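3. Materials and Methods

3.1 Study setting

The study was carried out in four residence halls at two campuses, Govholm and Flisham. Both campuses enroll a large share of students who live away from their families for the first time, and both have shared kitchens on every floor. Govholm is within walking distance of a full-service supermarket. Flisham is served by a convenience store and a bus line that stops running in the early evening. The contrast was of interest to us because earlier work on student eating has tended to treat the residence hall as a single type of setting, with little attention to what can be bought nearby.

Meal plans were optional at both campuses. Students who held a full meal plan were eligible to take part, but their records were kept apart in the main analysis, as the presence of a dining hall changes both the timing of meals and the need to store food in the room.

3.2 Participants and recruitment

Notices were placed in the entrance halls and laundry rooms and were repeated in the weekly residence bulletin in January. Students were eligible if they had lived in the same room for at least one month, bought some of their own food, and were able to keep a written record in English or Chinese. A total of 636 students completed the first questionnaire. From this group, 100 were invited to keep a food record and to allow a home inventory. The invited group was drawn so that each hall, year of study and type of room was represented in proportion to its share of the full sample.

Participants received a grocery voucher at the end of the recording period. The voucher was given whether or not the record was complete, and this was stated on the consent form. We judged that payment tied to completeness would encourage students to fill in missing entries from memory.

3.3 Definition of a snack

There is no settled definition of a snack in the literature. Some studies define it by time of day, others by energy content, and others by the name the eater gives to the occasion. For the food records we used the participant's own label. For the room inventories, where no eating occasion is observed, we used a definition based on form: any packaged food that can be eaten without cooking, cutting or adding water, and that is not normally served as part of a main meal.

Under this definition, chips, crackers, cookies, candy, dried fruit, seaweed and puffed grain products were counted as snacks. Instant noodles were excluded, although several participants reported eating them dry. Imported products were coded by type of food and not by country of origin. Where the label carried no English text, the coder worked from the original wording, so that a bag such as the one in Figure 1, which is printed with the characters 脆脆角 and the romanized name CUICUIJIAO, was entered in the file under both forms of the name.

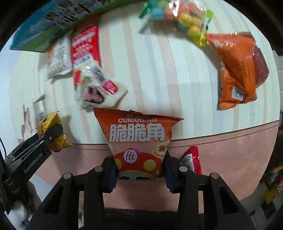
Double entry of names proved useful at the matching stage. Participants wrote the same product in several ways over the course of a record, sometimes in characters, sometimes in a phonetic spelling, and sometimes by a general word such as "chips." A lookup list was built during the first round of coding and extended whenever a new spelling was met. Entries that could not be matched to any product were kept as a general food type and were left out of the analysis of package size.

3.4 Food records

Each participant kept a record for 16 days. The first two days were treated as practice and were not analyzed. Entries were made in the Prins diary, a paper booklet with one page per day, divided by clock time and not by meal. For each entry the participant wrote down what was eaten, where, with whom, and whether the food had been bought that day or taken from a supply already in the room. The last of these items is the one on which the present paper mainly depends.

Booklets were collected at the midpoint and again at the end. At the midpoint a member of the field staff read through the entries with the participant and asked about any gap of more than 6 hours between waking and sleeping. Answers were written in a different color of ink so that prompted entries could be told apart from unprompted ones.

3.5 Room inventories

Inventories were made twice for each participant, once in the first week of recording and once in the last. The participant was asked to bring out all food kept in the bedroom, including food in desk drawers, suitcases and boxes under the bed. Food kept in the shared kitchen was listed on a separate form. Field staff did not open cabinets or containers themselves.

For each item the form recorded the type of food, the net weight on the label, whether the package had been opened, and how the participant had come by it. Four sources were allowed: bought in person, bought online, sent or brought by family, and given by a friend. Items bought together in a variety pack were listed one by one, with a shared code in the margin to show that they had arrived as a set. Mixed supplies kept in a single container, as in Figure 2, were treated as one storage place, and every package in it was given its own line on the form.
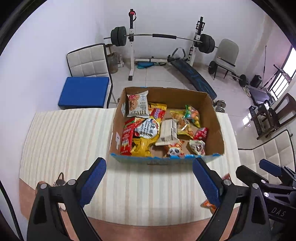 Storage place was coded in three classes. Visible storage covered desks, open shelves and windowsills. Open containers covered boxes, baskets and bags without a lid. Closed storage covered drawers, cabinets, lidded bins and luggage. Two coders assigned the classes independently from the written forms, and differences were settled by discussion. The middle class was the main source of disagreement, most often where a container had a lid that the participant described as usually left off.

3.6 Analysis

The main outcome was the number of snack occasions per day that drew on food already in the room. Models were fitted with the participant as a random effect and with campus, type of room, meal plan and storage class as fixed effects. Package weight at the first inventory was entered as a measure of supply. Days spent entirely off campus were dropped. All data were entered and checked in Fikden, and the coding manual was closed to further changes before the second inventory was compared with the first.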